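Ticket 773
Subject: Match statistics wrong after half-time, women's under-18 league
Product: Cokov match desk
Opened by: Noémie Perron
Assigned to: Harvey Grewal
Status: waiting for customer

Noémie Perron, 09:12
Hello, I write the player reports for our club, Virka. Since the update in June the tackles in the second half are counted two times for some of our players. Our midfielder has 39 tackles in the last match. I was at the match and this is not possible. Disposals and clearances look correct to me, but I have not compared all of them with my paper sheet.

I have already tried to log out and in again, and to export the match a second time. The result is the same in both exports.

Harvey Grewal, 09:40
Thanks Noémie. Which tablets did you use at the ground, and did anybody change tablet at half-time? Please also send the export and a picture of the preview panel.

Noémie Perron, 10:25
We had two tablets. Paul entered the tackles in the first half, then his battery was low and he moved to the second tablet. He did not close the match on the first one. I think this could be important.

The export is attached. It has 200 rows for the second half. 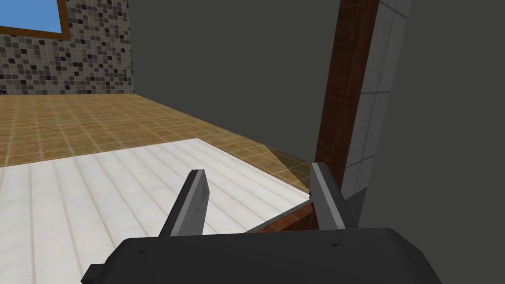 Robot gripper over white planks (simulated).

I also looked at the times in the export. After the break, each tackle of our midfielder appears on two rows with the same minute and second, but with a different tablet name. The tackles of the other team are on one row only.

Harvey Grewal, 11:05
That explains the tackles. The first tablet still had the match open, so it received the new entries and sent them back as its own. It only happens with players who are pinned on both tablets. Please try this:

1. Open the match on the first tablet and press Close session.
2. On the second tablet go to Match, Devices and remove the first one.
3. Press Recalculate and wait until the bar is finished.
4. Make a new export.

Do not delete the double rows by hand. The season totals do not follow manual deletions.

Noémie Perron, 13:30
I did steps 1 and 2 without problem. Step 3 stopped with the message "Event limit 2000 reached". I tried it two times.

Harvey Grewal, 13:48
The limit is for the whole round, so the other matches count too. I have raised it for your club. Please repeat step 3.

Noémie Perron, 14:20
Now it works. Our midfielder has a normal number of tackles and it agrees with my paper. One question remains: the away match at Zundarska was also made with two tablets. Must I do the same steps there, or can you do it from your side? The selectors read these reports and I would like to correct it before they do.

Harvey Grewal, 14:31
I can do it here. Please confirm which tablet was used last in that match.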